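Birbridge council and the ban on meetings over 70 people

fenlander70
posted 2000-03-11
So the council leader signs off a limit of 70 on any public meeting in Birbridge, fire safety he says, then turns up at the Makham rally with 163 in the same size hall. Front row. Has he no shame?

hoda_lane
Different hall, different rules. Makham has two exits, ours has one. Bit unfair imo.

fenlander70
Two exits, fine. But in December he told us it was the crowd that was dangerous, not the doors. His words, its in the minutes.

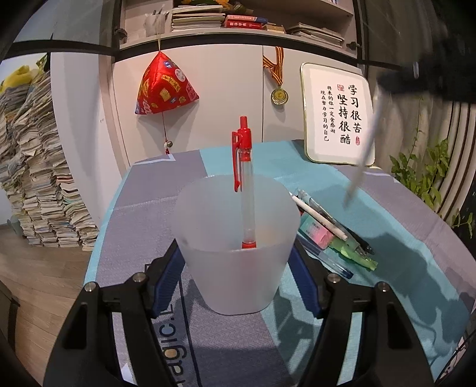

And the petition had 1038 names on it, they only needed 1000 to force a debate. Still waiting.

shetty_rd_resident
Signed it, heard nowt. Dont agree he should resign though, just say sorry and scrap the limit.

hoda_lane
Scrap it and then what if theres a fire? You'd all be on here blaming him for that insted.

fenlander70
Put a second door in then. Anyone going to the next full council? Need somebody to ask about the debate, I'm on lates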